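Recording two-arm demos by remote control: how we do it on the Vutcombe bench

Updated 9/23/24

Quick version of how to teach a handoff task on a two-arm station. Written for people who already have arms that move and a leader pair to drive them with. If you don't have that yet go do the Cundcombe setup page first, then come back.

Task is small objects on a tabletop, both grippers near each other, one holds or steadies while the other does something. Sounds easy. First batch of mine was garbage, so most of this is what I changed after.

What you need

Two follower arms, two leaders, wrist camera on each arm, one fixed camera looking at the whole table. Foot pedal for start/stop. Skakow recorder or whatever you log with. A handful of objects. A notebook, paper one.

Step 1. Warm up and zero

Power the followers, let them sit a few minutes, then home both. Put the leaders in the same folded pose before you engage. If a leader is way off from its follower when you hit engage the follower will jump to catch up, and it'll take your objects with it. I lost a gripper finger that way.

Check both gripper ranges while you're at it. Squeeze the leader trigger all the way, look at the fingertips. They should meet. If they stop short redo the gripper calibration, don't try to compensate with your hand. You will forget and the data will be a mess.

Step 2. Set the table

Put out the object you care about plus a few things you don't. Extras matter. A policy trained on a bare table falls over the first time somebody leaves a thing out.

Keep the extras out of the arm paths at first. Move them around between episodes, not during. Small move, a hand's width is plenty. Turn them too, not just slide.

Shiny or patterned tops are fine but watch the glare in the wrist view. If a highlight lands on the object at grasp time, turn your lamp.

Step 3. Drive the approach

Slow. Slower than feels natural. Bring one gripper in first and park it, then bring the second. Two moving at once is how you get collisions, and the recording has a lot of junk motion in it that the model will happily copy.

Come at the object from the side you plan to grab. Tips low, fingers open a bit wider than the part and no more. On small white plastic parts I line the fingers up with the near end and let the other gripper work the far end. Keep watching the wrist feed here, the overhead view lies about depth.

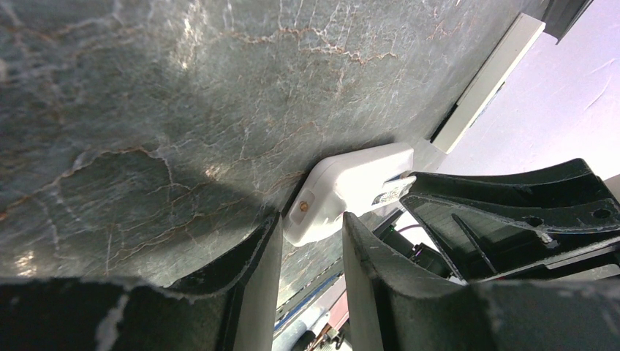
Step 4. The contact part

Worth going slow on, this is the bit you're really teaching.

Touch, stop, then close. Leave a short pause between touching and closing, half a second or so. Pauses that are too long get learned as pauses, so don't sit there thinking. If you need to think, bail out and restart the episode.

One arm steadies, one arm acts. Decide which before you press the pedal and keep it the same for the whole session. I switched halfway thru once because my left hand was tired and the trained policy just hovered. Couldn't pick a side.

Don't press down into the table. No force feedback on our leaders so you won't feel it. Look for the wrist flexing, or listen, the motors whine. Back off if they do.

If the part slides a little, follow it and fix it. Keep that episode. Recoveries are gold. If it slides a lot or ends up somewhere you can't reach, toss it.

Step 5. Let go cleanly

Open fully, wait a beat, lift straight up, then move away. People skip the straight up part and drag the object with a fingertip. Then the end state is wrong in every episode.

Both arms go back to the same rest pose at the end. Same one every time. Pedal.

Step 6. Change one thing, go again

Rotate the object, or shift it, or shuffle the extras. One per episode. I do 70 good episodes per object position area and then move on to the next area. We split the table into 4 areas, taped it out the first day and then pulled the tape up so it wouldn't be in the video.

Diagonal placements are harder than square ones so do more of those. Holders with an item sitting down in the middle are their own problem, the grippers crowd each other over it. With those I keep one arm folded short and reach across with the other one, and plan the crossing before I start.
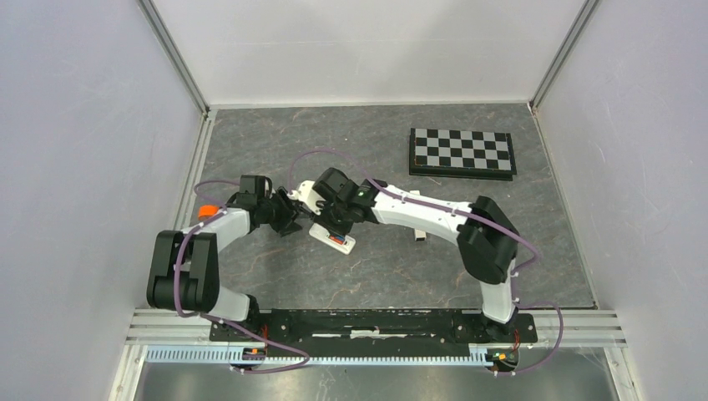
Elbows are what gets you when both grippers are working the same spot. Everybody watches the fingertips. Glance at the fixed view every few seconds and check where the forearms are, and check the cables too. Cable loops need slack for the full reach but not so much that they flop down onto the table. Reclip as needed, between episodes.

Step 7. Look at what you got

Same day. Play back at double speed with all the cameras side by side. Toss anything with:

dropped frames at the grasp
a camera that got bumped
an arm that starts somewhere other then rest
you changing your mind halfway

We were at 3,134 episodes last time I ran the count, and after going back through them properly I cut a lot. Wish I'd done it as I went.

How many is enough

For one object and one motion I start seeing something usable well before 1,000. For a real two-arm task, more. Train early on a small set anyway, you find out which mistakes it's copying from you. Mine picked up a little wrist twist I didn't know I did.

Common trouble

Follower lags the leader: check the bus speed, then check if something else is eating the CPU. Vitale viewer left open does it every time.

Gripper won't let go: trigger zero drifted. Recalibrate, see step 1.

Jerky playback: you're logging at a different rate than the control loop. Match them.

Policy stops short of the object: usually the wrist cam moved since recording. Tighten the mount, reshoot a few episodes, compare against the old ones.

To do in October: add the notes on labeling, and the pedal wiring.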